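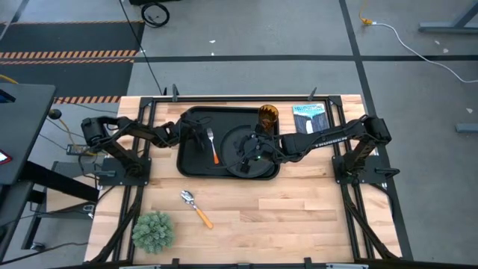

Florence Ouellet writes: I oiled my new countertop twice and it still feels rough when I wipe it. Did I do something wrong?

Probably not. Water and oil both lift the fine fibers on new wood, and the first coats often leave it a little fuzzy. Let the oil cure overnight, rub lightly along the grain with a fine pad, wipe off the dust and put on one more thin coat. If it is still rough after that, the wood needed more sanding before you started.

Which oil should I use?

Food-grade mineral oil is fine for a surface you cut on. It never hardens, so you have to keep adding it. For a counter or table that you don't cut on, we suggest a hardening oil such as our Rollisov finish. Don't use olive oil or other cooking oils. They go sticky and start to smell.

Can I put hardening oil over mineral oil?

Yes, but wait. Wash the surface, leave it alone for a few weeks, then sand it back to bare wood. Oil that is still in the wood keeps the new finish from drying properly.

How long before I can use the table?

Leave each coat of Rollisov for 16 hours in a heated room. Light use is fine the day after the last coat. Keep standing water, rubber mats and heavy appliances off it for two weeks. In December, in an unheated garage, everything takes longer, and we would rather you brought the boards indoors.

What about rings left by cups and glasses?

White rings are moisture in the finish, and many of them fade without help. Give them a couple of days before you try anything. 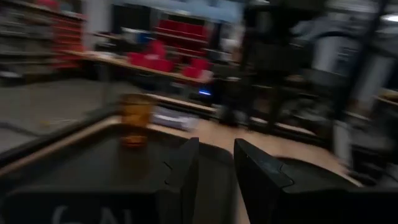

If the ring is still there, rub in a little oil with a soft cloth and check again in the morning. Dark rings are different — the water has reached the wood itself, and you will need to sand.

Do I need to oil the underside?

Yes. Gijs Verbeke in our workshop gets more calls about warped tops than anything else, and most had bare wood underneath. One coat less than the top is enough.

Is it safe to throw away oily rags?

Not in a pile. Rags with hardening oil on them can heat up and catch fire. Spread them flat outdoors until they are stiff, or soak them in water and seal them in a metal can.

Do you sell the Trivora pads separately?

Yes, singly or by the box. Ask for item 612 at the Cormier counter.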